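Joline Produce Display Stand

Item 3438 – made to order by Lachance

If you sell vegetables, you know how much of the selling gets done by the way they're laid out. The Joline is our favorite answer to that, and it has been since Gaëtan Lefèvre drew the first one for the farm shop at Dullstead. It's a stand for loose produce, built to go up against a wall, with wooden trays on a black metal frame. The raised edges keep round things where you put them (tomatoes, we mean you!) and the slatted wood panels underneath make it look like a piece of furniture.

You can have it with or without the upper tray. We'd say take it! It's a great spot for whatever is in season that week, and it lifts right off if you want the extra height for tall greens.

What we love most is how the compartments let you play with color. Put a whole compartment of red next to something dark and leafy and people walk straight over to it. Long things like leeks and cucumbers can lie across the tray at full length, so there's no standing them up in buckets. Big heavy heads are happiest at the near end, where customers can get both hands around them.
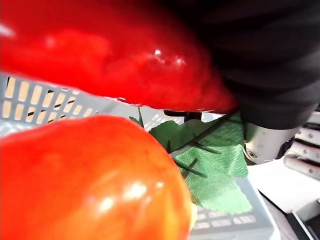
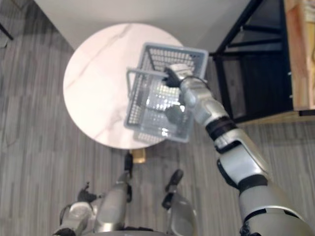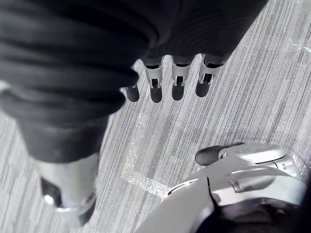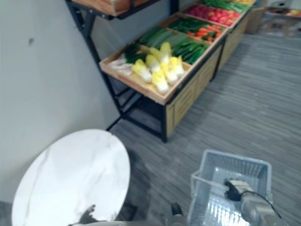
A few practical notes. The trays come out for washing, and warm water with a little dish soap is all they need. Dry them before they go back in – wood left wet in the corners will darken over time. The frame just wants a wipe. Each foot has its own leveler, handy on old floors, and the wrench is taped inside the panel on the end.

Details

Length: 75 inches
Compartment dividers: movable, no tools
Load per tray: up to 370 pounds, spread evenly
Assembly: 2 people, one afternoon
Frame finish: black powder coat
Wood finish: clear, food-safe oil

Goes well with

The Prorham round table. Set one in front of the stand and shoppers have somewhere to rest a basket while they pick, which is such a small thing and makes the whole corner nicer to use. Leave enough room to walk between the two with a full basket on your arm. We also stock light plastic baskets with open sides and a carry handle, good for a few peppers and a bunch of onions.

Ordering

Hugo Marty looks after orders and is happy to talk through a floor plan with you, even a pencil sketch on the back of an envelope. Send him the length of your wall and where the door is. Stands ordered for the holidays need to be confirmed by the start of November. Spare trays and dividers can be ordered at any time, and they fit every Joline we've made so far.

Page updated May 2020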